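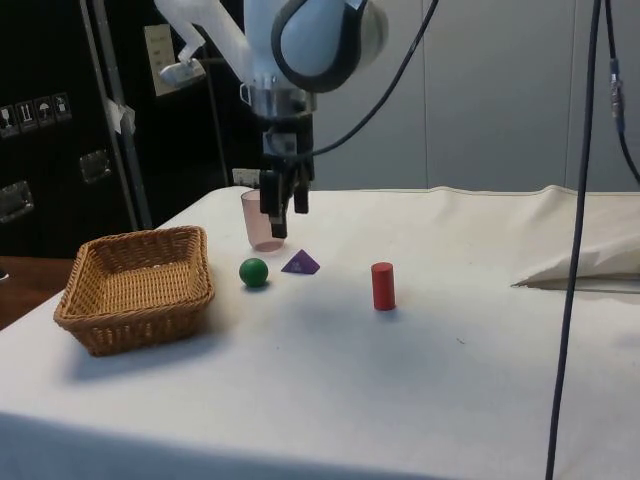 Questions about our tablecloth and linen rental

How early should I reserve?
Two weeks is enough for most dates. In November we are very busy, so please write to us one month before.

Which sizes do you have?
Round cloths for tables of 90 and 120 cm, and long ones for banquet tables. Please measure the table also in height, many people forget it.

Do I have to wash the cloths before I return them?
No. Shake out the crumbs and put them in the blue bag. Please do not fold them when they are damp — mold stains do not come out.

What happens with red wine or candle wax?
Wine is included in the price. For wax we charge 33 crowns per cloth. Do not try to scrape it with a knife.

Do you deliver?
Yes, in Brallik and Stustska, until 6 in the evening. For Grikimcombe you must pick up at our shop.

Can I keep the cloths one day longer?
Usually yes, but call Remo Prantl first — another customer may be waiting for them.

Where do I pay?
At the shop, by card or cash. The deposit is 447 crowns and you get it back at return.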